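Kokkonen opens a cloud region in Prundedmont, and I get to tell you about it

48 shares | 6 comments

PRUNDEDMONT, April. Hi, I'm Aleksi Nurmi, and I run infrastructure at Kokkonen. I asked if I could write this release myself, and to my surprise they let me! So this will be a little looser than the ones you usually get from us.

The news first. Kokkonen is opening its own cloud region in Prundedmont, and customers can start moving workloads onto it this month. Until now, everything we hosted for people in this part of the country ran out of rented racks a long way off, and you could feel it. Pages dragged, backups ran into breakfast, and my phone rang a lot. The new region cuts the typical round trip for a local customer from 51 milliseconds to nine. If you work with databases all day, you already know why I'm grinning.

We've named the region Plallar. It has two separate halls on separate power feeds, and you can spread your servers and storage across both from the same control panel you use today (same logins, same billing, same slightly ugly green buttons, which I'm told are being looked at).

What you can run there from the first day: virtual servers in all our current sizes, block and object storage, managed databases, and private networking between the halls. Container hosting comes a bit later. I'd love to give you a date and I don't have one yet, so I won't make one up. 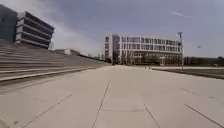
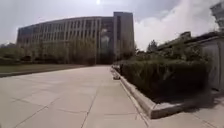
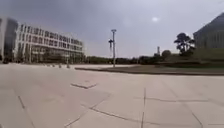 What it costs

Prices in Plallar are the same as in our other regions. Moving your data in is free, and so is traffic between the two halls. If you move an existing account over before the end of the summer, we'll run your old and new setups side by side for 40 days and only charge you for one of them. My team pushed hard for that one, because we've all done a migration over a weekend and we'd like you to keep yours.

A word about Dritivus

You may have seen Dritivus mentioned in our status notes. It's the migration tool we wrote to move our own systems across, and we're opening it up to customers along with the region. You point it at a server, it copies everything while the server keeps running, and then you pick the moment to switch. We used it on nearly all of our internal machines. The old mail archive we moved by hand, and I'd rather not talk about the mail archive.

Dritivus handles Linux servers today. Windows support is in testing with 15 customers, and if you'd like to join them, write to your account manager and say so. Please tell us how big your largest disk is when you write, it saves us both an email.

Getting started

Existing customers will find Plallar in the region menu of the control panel. New customers can open an account in the usual way and choose it at signup. Nothing moves unless you ask for it, so if you're happy where you are, you can ignore all of this and carry on.

I'm taking press questions myself for this launch. Mornings are best, and please ask for me by name at the Kokkonen press desk.

48 shares | 6 comments | Share this release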